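ホーム ニュース ロボット 製品 イベント お問い合わせ

Koralis、双腕ロボット向けシミュレーション環境の提供を9月に開始　箱や食器を扱う卓上作業に対応

2023年7月19日

この記事は5分で読めます

ロボット用ソフトウェアを手がけるKoralisは、双腕ロボットの卓上作業を仮想空間で試せるシミュレーション環境「Vatitberg」の提供を9月に始めると発表した。多指ハンドを備えた2本の腕を標準で用意し、物をつかむ、持ち上げる、移すといった動作の開発や検証に使える。対象は企業の開発部門と大学の研究室で、申し込みの受け付けは同社のウェブサイトですでに始まっている。

Vatitbergには、日用品や食品、容器などの3Dモデルが1000点収録される。利用者はテーブルの上に物を並べ、腕の初期位置と作業の目標を指定してシミュレーションを実行する。あらかじめ組まれた作業シーンは182種類あり、配置や照明を変えながら同じ作業を繰り返すこともできる。

同社が最初の版で力を入れたのは、両手を使わなければ難しい作業だという。段ボール箱はその代表で、壁が薄く、片手で端をつかむと傾きやすい。収録された箱には左右の側面に持ち手の穴があるものも含まれ、指を穴に掛ける方法と、両側から挟む方法のどちらも試せる。 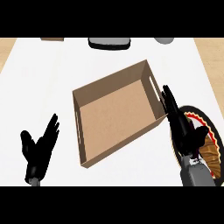

チャトゥリカ・ヘッティアーラッチ（Chathurika Hettiarachchi）

シミュレーションの画面では、白いテーブルの中央にふたのない空の段ボール箱が置かれ、その両側に黒い多指ハンドが構える。右手側にはパンを載せた皿もある。作業に関係する物だけを置いた単純な配置に加え、周囲の物を避けながら腕を動かす配置も選べる。

開発責任者のイェトゥンデ・ラワル（Yetunde Lawal）氏は「実機で箱を持ち上げる練習をさせると、失敗のたびに人が箱を置き直すことになる。開発者の時間の多くがそこに使われていた」と話す。Vatitbergでは、箱が倒れたりテーブルから落ちたりした場合、設定した初期状態に自動で戻して次の試行に移る。各試行の関節角度、指先の接触、物体の位置は記録され、後から再生できる。

人が操作して手本の動作を入力する機能もある。市販のVR用コントローラーか、別売りのグローブ型入力装置を使い、左右の手を同時に動かす。記録した手本は標準的な形式で書き出せるため、利用者が自前の学習プログラムに読み込ませることも可能だ。

先行利用には物流機器メーカーのOlatunjiが参加している。同社は箱詰め工程向けのハンドを設計しており、指の長さを変えた試作モデルをVatitbergに取り込んで比較した。担当部門によると、形状の候補を絞り込むまでは実物を製作せずに進められた。一方で、段ボールのたわみや表面の滑りやすさについては実機との差が残り、最終的な調整は現物で行ったという。

この点についてラワル氏は、最初の版では箱を変形しない物体として計算していると説明した。たわみを扱う計算は試験中で、提供時期は決まっていない。パンなどの食品も同様に、つぶれや崩れは再現されない。摩擦係数と重さは利用者が物体ごとに変更できる。

料金は1ライセンスあたり月額400ユーロ。大学などの教育機関には、最大5人が同時に使える研究室向けプランを別途用意する。価格は問い合わせに応じて案内する。動作には専用の画像処理装置を搭載したパソコンが必要で、必要な性能の一覧は提供開始までに公開される。

同社は9月、フラッドクーム（Fladcombe）の本社で導入希望者向けの説明会を開く。会場では箱の持ち上げと食器の移動を題材に、シーンの作成から手本の記録までを実演する。参加は無料で、事前の登録が必要となる。オンラインでの視聴にも対応し、録画は登録者に後日配信される。

前の記事 次の記事 一覧へ戻る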